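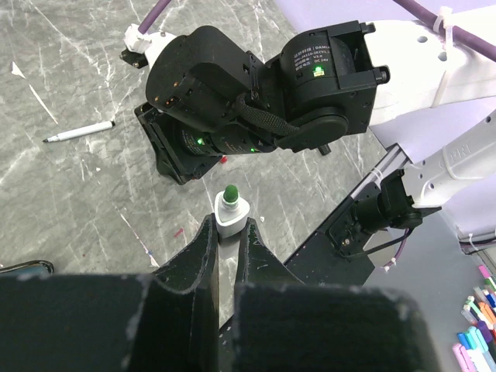

Two arms at the Nordale sorting bench, with a green-topped piece just beyond the fingertips of one.

December
By Jovita Magaña

What a month at Nordale! The two arms are now taking the small-parts sorting off our hands, and the packing crew is thrilled — more than 809 pieces a shift used to mean sore wrists by lunch. All 27 of us keep our jobs and our hours. The time goes to checking, mending and training on the new bench (Fidmont is next!). Come by at 2 and try the controls yourself.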